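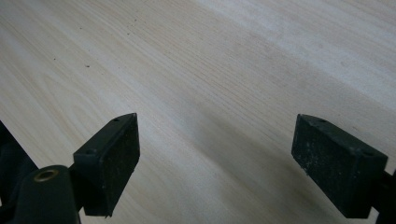

Looking after a light wood table

Pale wood shows everything. Crumbs, pencil marks, tea rings and the gray film that builds up where people rest their arms all stand out more than they would on walnut. Most of it comes off with very little effort if you get to it early.

Daily wipe

Dust first with a dry cloth. Grit pushed along by a wet cloth leaves fine scratches, and you will see them when the sun is low. Then wipe with a cloth wrung out in warm water with a drop of dish soap. Follow the grain. Dry it right away with an old T-shirt or a flour sack towel.

Gray patches

These are mostly skin oil and old soap. Mix a teaspoon of mild soap flakes into two cups of warm water, rub lightly, leave it for a minute and wipe off. Repeat the next day if needed. Scrubbing harder the first time only dulls the finish.

White rings

Lay a dry cotton cloth over the ring and pass a warm iron over it for a few seconds. No steam. Lift and check. Old rings may need three or four passes. Test under the table edge first if you don't know what finish you have.

Ink

Rubbing alcohol on a cotton swab, dabbed. It will soften shellac and some lacquers, so skip it on older furniture.

Things that sit on the table

Baskets, trays and fruit bowls trap crumbs and damp underneath. Move them when you wipe. Felt pads help, but replace them when they go hard.
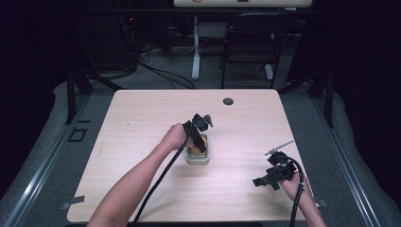 A small mesh-sided container on a light wood-grain table.

Open-sided plastic baskets wash well in the sink. Soak for 12 minutes in soapy water, then go over the holes with an old toothbrush. Let them dry upside down before they go back on the wood.

Oiling

Only for tables with an oil finish. Thin coat, wait 14 minutes, buff off all the extra. Spread the rags flat outdoors to dry, away from anything that burns. Never ball them up in the trash.

Shirley MacPherson sent in the iron tip.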